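What Belongs in the Odds-and-Ends Bin

Carol Lambert has thrown out a lot of good tape. For over 15 years she bought it, lost it in a drawer and bought it again. Then she gave up on drawers and put one big bin on a table in the hall.

"If it's small and it has no home, it goes in the bin," she says. "On the first of the month I empty it."

The idea is an old one, and plenty of households run some version of it. A bin on a tabletop, at a height where people walk past it, fills up with what they really use. A toy block, a roll of tape, a bottle with a cap.
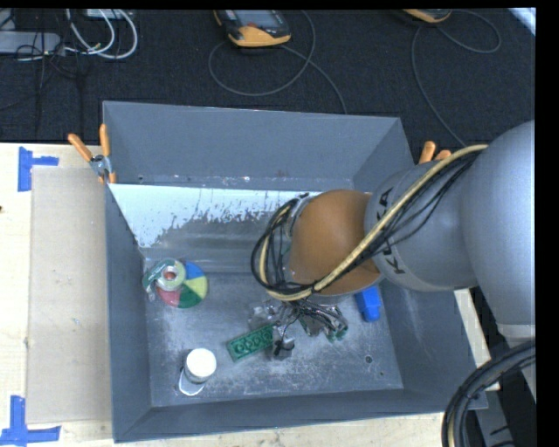
Photo: Arvid Rønning

The first rule is to choose something open and wider than you think you need. Lids get left shut, and then things pile up on top. Gray metal is fine. Scuffs and paint drips don't matter in a bin that will hold glue and batteries, and a scratched one is cheaper. Lambert paid $8 for hers at a yard sale in April.

The second rule is to keep things in one layer. Once objects sit three deep, you are back to the drawer. Flat, round items cause the most trouble – a disk makes a handy shelf, and the next thing always lands on it.

Prasanna Kanagaratnam, who sorts donated toys in Cemlow, spreads everything out before she decides anything. Building bricks go back to the set they came from. Colored pieces from a game wait 15 days for their box to turn up.
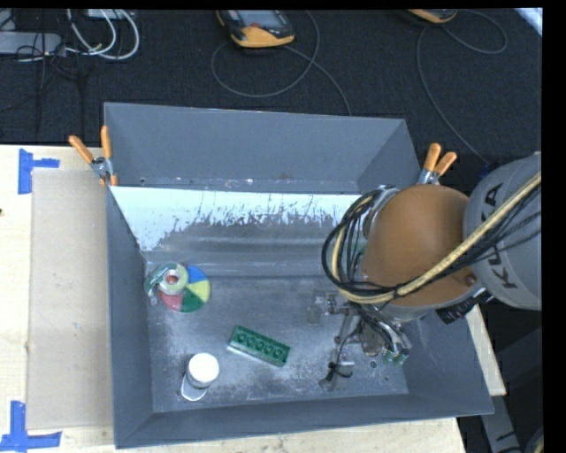
Bottles need a little more thought. Stand them up, check the cap, and put them near a wall where they are less likely to be knocked over. Anything without a label should be dealt with the same day, and liquids shouldn't share a bin with paper.

Tape is the item people ask Kanagaratnam about most. She keeps it in its dispenser and fixes the dispenser's place for good, in her case beside the phone. Loose rolls pick up dust along the edges and stop sticking.

Lambert's last clear-out took her less than an hour. Most of it went back to bedrooms and the garage. One key is still on the hall table – it doesn't fit any door in the house, and she plans to try the shed.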